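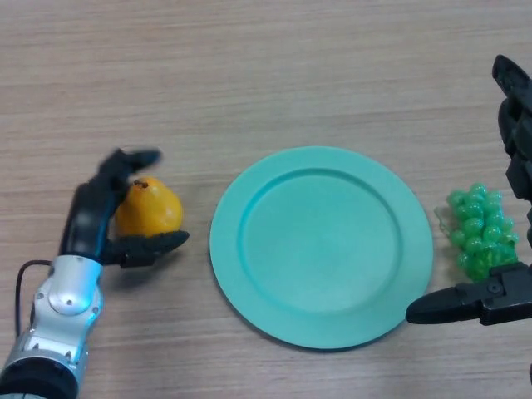 Handout 7, page 1 of 2

Reporting Irregular Migration: Border Incidents, Sources and Legal Terms

Module convenor: Yaneth Bedoya

Students should read this handout before the August seminar and bring a marked copy of the Vustport case papers.

1. Terms

The words used for people who cross a border carry legal meaning, and they are often confused in news copy. A migrant is anyone who moves from one country to another, whatever the reason. An asylum seeker has asked a state for protection and is waiting for a decision. A refugee is a person who meets the legal definition, whether or not a state has yet recognised the claim. Smuggling involves an agreement to be moved across a border unlawfully, usually for payment. Trafficking involves exploitation, and can take place inside a single country.

Reports that use "smuggled" and "trafficked" as though they were the same may mislead readers about what has been alleged and against whom. Where the police have not stated the offence, the report should say so.

2. The Vustport case

The case papers concern the closure of the reception centre at Vustport, a port town with one ferry terminal and a single road inland. The centre was run under contract by Luleck and had places for 200 people. Over the last year of the contract it registered 2,647 arrivals. The regional authority then moved the work to a larger site at Duggan, 40 kilometres inland.

Two newspapers covered the closure. The first led with the figure of 3,000 arrivals and gave no source. The second printed 2,647 and named the authority's register. The first paper later printed a correction on an inside page – by which time the higher figure had been repeated in a council debate and in two broadcast interviews.

Students should note what the register does and does not record. It lists each registration. A person who left the centre and came back was entered a second time, so the total is a count of entries and cannot be read as a count of individuals. Neither newspaper explained this.

3. Sources

Official statements are the usual starting point, and their limits should be made plain. A border authority may speak about its own operations but is seldom able to speak about conditions on the other side. Contractors such as Luleck have a commercial interest in how their work is described. Charities have first-hand knowledge of the people they help, and may also be campaigning for a change in the law.

Testimony from people who have made the crossing needs particular care. Consent must be given in a language the person understands, and the interviewer should explain where the material will appear. Names, home towns and routes can identify relatives who remain at risk. Children should not be interviewed without a responsible adult present.

4. Reading for the seminar

Case papers, sections 1 to 4 (Vustport closure)
Dustora briefing on reception contracts, introduction only
Transcript of the council debate, morning session

5. Written task

Write a news report on the move to Duggan using the case papers alone. Attribute every figure. Attach a short note setting out which facts you left out and why. Reports are to be handed in at the start of the seminar.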